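Horeck Timber Care
Clesau Table Oil, 251 mL tin

If you've ever put a hot mug down on a table you love and then spent the rest of the evening pretending you hadn't, you'll understand how this oil came about. Fergal Fitzgerald has been restoring dining tables in our back shed since 2000, and for most of that time he was mixing his own finish in old jam tins and giving the leftovers to customers who asked nicely. So many of them came back for more that we finally put a proper label on it!

Clesau is a penetrating oil with a little beeswax through it. It soaks in, brings up the colour of the grain and leaves a low, soft sheen that still feels like timber under your hand. We're especially fond of it on the redder woods (jarrah, red gum, old cedar if you're lucky enough to have some), though it's lovely on oak and ash as well, and Fergal's own kitchen bench is plain pine and has had nothing else on it for years.

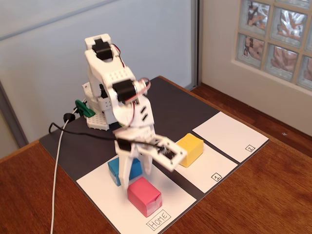

One tin will do a six-seater table twice over, with a bit left for the breadboard. Wipe the surface down, let it dry properly, then give it a light sand along the grain with a fine paper. Put the oil on thinly with a lint-free cloth, leave it for 7 minutes, and buff off whatever hasn't gone in. Thin is the word. Nearly every sticky table we get rung about has had far too much put on in one go, usually by someone very enthusiastic on a cold day.

Leave it overnight between coats, and keep the tablecloth off for 7 days after the last one. You can eat at it before then, just go gently with the red wine.

It won't take over a varnished or lacquered top, so those need stripping back first. The Gralano scraper set is what we use in the shed, and the Lukáč cloths (sold in a bundle, washed and cut to size) are very good for the buffing. Both are on our accessories page.

Please lay used cloths out flat outside to dry before you bin them. Oily rags bundled up in a corner can heat up and catch fire on their own.

Size: 251 mL
Finish: low sheen
Colour: clear, warms the timber slightly
For: bare or previously oiled indoor timber
Clean-up: mineral turps
Storage: lid on firmly, out of the sun, away from kids and pets

Not sure what's on your table already? Send us a photo and Fergal will have a look after his morning cuppa.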